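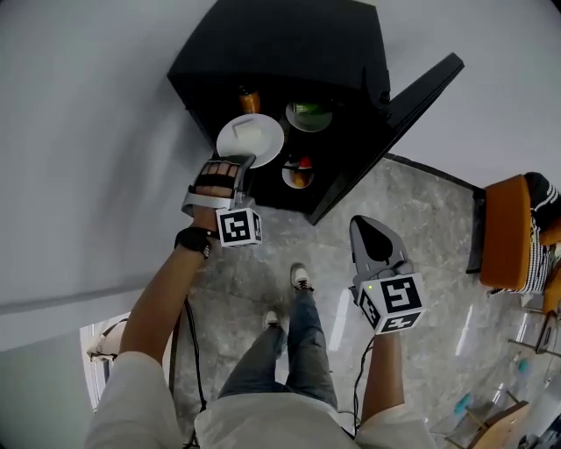
Ticket 101: left gripper loses tracking during fridge task
Project: Mallet
Status: Resolved, watching
Opened: 14/04/2023
Component: Handheld grippers, Greltora tracking build

Summary
When the demonstrator reaches for a plate in the mini fridge, the left gripper pose jumps partway through the reach. The right gripper stays fine. Recordings still save, but the left path has a kink in it and the Flendis checker throws the whole episode out.

What we expected
Two smooth hand paths from the start of the reach until the plate is clear of the door.

What we got
Out of 200 fridge episodes, 12 rejected, all with the same error on the left side:
POSE_JUMP left, marker face lost

Steps to reproduce
1. Open the fridge door all the way to the right.
2. Stand facing the cabinet with a gripper on each hand and start the recording.
3. Reach for the large white plate with the left jaw, keeping the right gripper up near the door.
4. Roll the left wrist outward while closing on the rim.
5. Play it back and look at the left path.

Update 1
Got it on the second try, which made my morning! A bug that shows up on request is a gift. The jump comes right at the wrist roll. The cube sits under the left gripper, so a big roll turns its good faces away from the head camera and the tracker is left guessing from one face at a steep angle.

Update 2
Ruled out the cable. Swapped the left one for a spare and did five more reaches, same kink. Also ruled out the clock offset between the two sides - it's steady for the whole session.

Floor reflections were my next guess. The marble tile is pretty shiny and I really wanted it to be that. Put a dark mat down, no change. Mat is back in the cupboard.

Update 3
Now the fun part. Greltora has a setting for how long it will trust a single face before it marks the pose as missing. Ours was at the default, so it kept accepting bad guesses. I turned it down to 5 frames and reran the saved video through the tracker. The kinks are gone and we get a short gap instead, which the Flendis checker can fill on its own.

Reprocessed the rejected set:
- 9 pass now
- 3 still fail, gap too long to fill

Happy with that. The three are marked "do not train" and I'd rather record them again than patch them by hand.

Workaround for demonstrators
- Come at the plate from the front with the wrist fairly level, then close.
- If you need to roll, do it slowly.
- Please keep the fridge contents mixed! Plates, small dishes and bottles in different spots are what make this set so good to learn from. No need to avoid the big plate.

Update 4
Trained a quick policy at Rekham on the cleaned set just to see. Too early for numbers, but the reach toward the rim looks much calmer in replay than the one from the old data. Really pleased with this one.

Still open
- Try a longer bracket so the left cube sits farther out. Parts are on the list for June.
- Add the single-face setting to the session template so new setups don't start from the default.
- Rerun the older drawer episodes with the new setting. Same wrist roll there, so I'd bet some of those are worth saving too.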